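Print this page | E-mail this article
9/23/18 | Limsakul Stone Survey, section 4

4. Dark counters in everyday use

Of the 725 counters in the Giderden list, the dark, veined ones pleased us most. A polished dark top is a lovely thing to study, as the pattern and the shine compete for the eye and small items sit right in the middle of the contest. 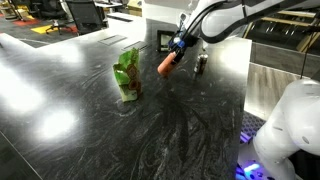
Figure 3. Polished dark granite with a green snack bag standing on it. Glare hides the veining at the left.

Glare was the great surprise of the work. Where the light lands squarely on the polish, the veins fade out (Figure 3), yet a hand's width away they curl like smoke. Buvden's 1992 scale gives one score for the whole top, so we scored each patch on its own, and what a difference that made!

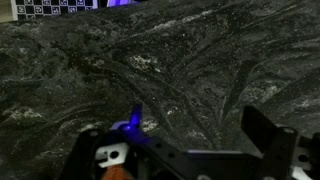
Veining also has a direction, and we found this a joy to trace. Long pale streaks lead the eye across a slab, while dark channels branch and meet again, so two patches of one top can score quite differently. Crumbs were easiest to miss among bright mineral flecks. We return to them in section 5, with the Flirnard samples added in October.

Contact the survey office | Copyright Limsakul Stone Survey | Back to top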